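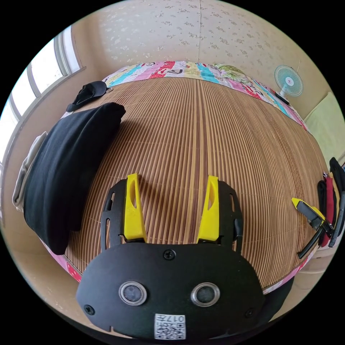 Unit 017 over the slatted mat, second gripper at the right of the bed.

27 November 2019
Project Cimano, bedroom set. Entry by Filipa Pacheco; to be read and countersigned by Safta Gavrilă.

The purpose of the session was to gather examples of soft items being picked up, carried and set down on a bed. The protocol is the Vellora bedroom sheet, version 5, without changes. Both hand-held grippers were used. Clocks were matched at the start and again after the break.

Items in use were the black cloth, the black cap and the clothing kept along the right side of the bed. The quilt, the fan and the mat are background and are not to be handled under this sheet. Operators are reminded that an episode begins with both fingers open and ends with them open again, clear of the item.

Episodes recorded: 141. Set aside on first review: 28, chiefly for fingers closing on the mat along with the cloth. These remain in the store under their own label, as Goodall has asked for failed grasps to be kept for the next training run.

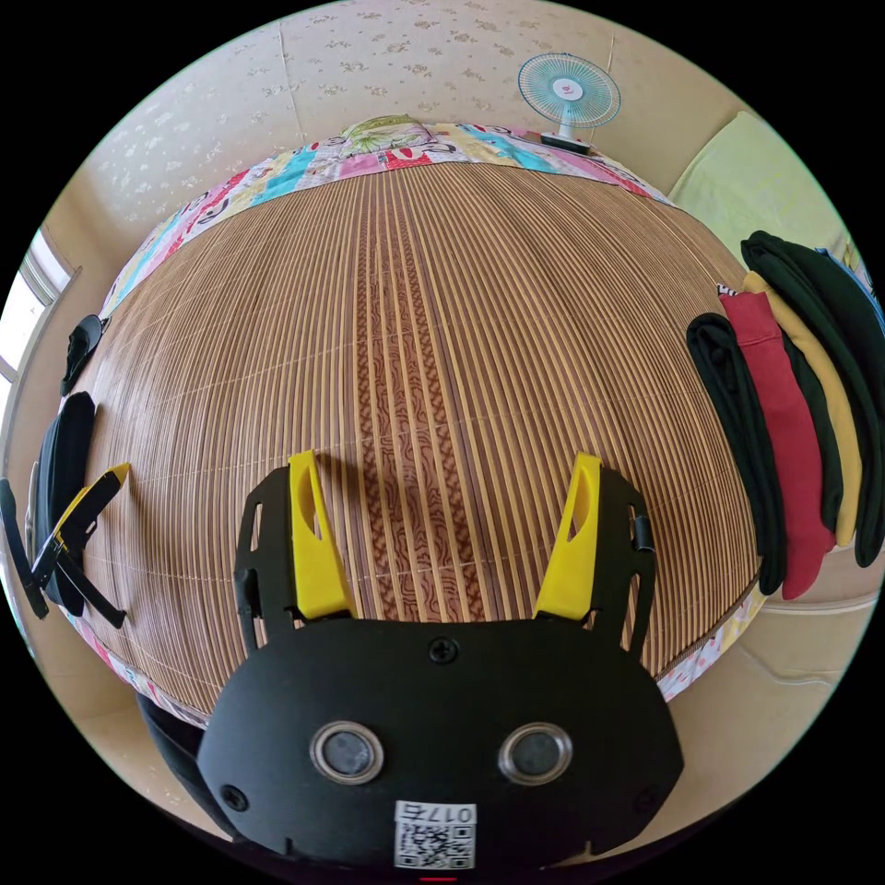 The slats remain a difficulty. Their close, regular stripes give the tracking software very little to tell one part of the bed from another, and drift was noted whenever the gripper was held low for more than a few seconds. Operators were asked to raise the tool between episodes so that the wall and the quilt came fully into view. Drift was smaller in the second half, though the comparison has not been made properly.

Outstanding:
Repeat 40 episodes on a plain sheet, same items, for comparison.
Check finger screws on both units before the next session.
Upload to Netano pending; transfer stopped once and was restarted.
Version 6 of the sheet is due in January. S.G. to confirm whether folding is included.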